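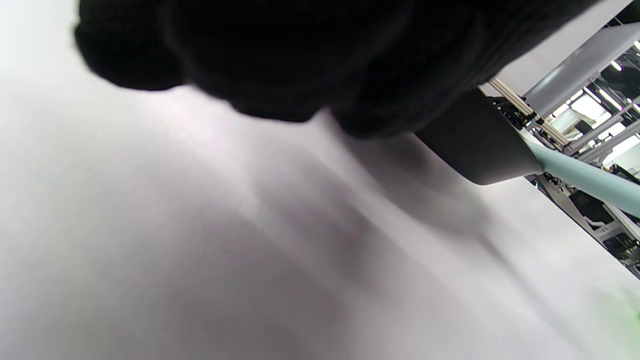

Kelly Cropper asked me in December whether we should stop buying arms and just buy more hand-held grippers. I said I'd spend a while with the two kinds we can get on loan and write down what I thought. Posting it here so I don't have to say it five times.

The short version is that I'm not sold, and I like them more than I did.

The pitch, if you've sat through it, goes like this. A person holds a gripper with a camera on it, does ordinary chores, and the footage trains the arm later. No arm needed on the day. The Skilen brochure makes it sound like a hundred people could do this in their kitchens tomorrow. Maybe they could. I'd like to see what they hand back.

My trouble with the Skilen is the view. The camera sits low and close to the wrist, so on plenty of reaches what you record is mostly sleeve, glove and a very nice stretch of blank table. Tilt your wrist the way any human does and the whole room goes diagonal. Gholamreza Shirazi says the model doesn't care about the tilt. He may be right, but it cares about not seeing the object, and I haven't heard a good answer to that one. I went through 460 clips by hand and threw out 50 where I couldn't tell what was being reached for. I was being generous.

The Setota puts its camera higher and costs more. The listing says $1739 before the mount, and you do need the mount. It's heavier too, and Blair Mowat, who has bigger hands than I do, was switching sides by lunch.

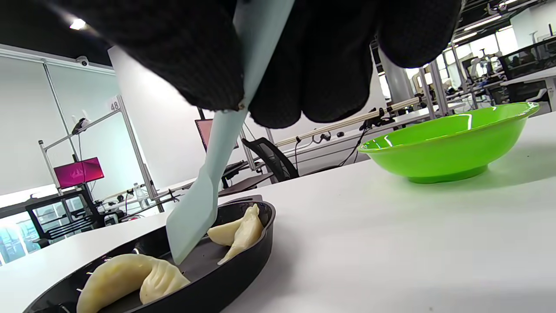

Food is where I'd expected the whole idea to fall over. Getting a spatula blade down between two dumplings in a tray is a fussy little job. You have pleats you don't want to tear, a rim in the way, and a flexible tip that goes where it likes. With the camera close in, you do at least get the blade and the food together, and I'll admit those clips were the best of the lot. Touran Mousavi has been telling me that since last year and can stop now.

What I still don't believe is the transfer. A person feels the blade touch the tray and eases off without thinking. None of that is in the video. Our arm has the Furer controller, which treats contact as an emergency, and I can't see good footage fixing that. Houshang Ebrahimi wants to try the Karimi force sensor in the handle. Fine, but then we're back to an expensive device with a calibration routine, and the kitchen plan goes out the window.

So my answer to Kelly is to keep the arms, buy one Setota, and send the Skilen back unless they move that camera. I have the loaners for another 2 weeks if anyone wants to argue with them in hand. Bring your own gloves.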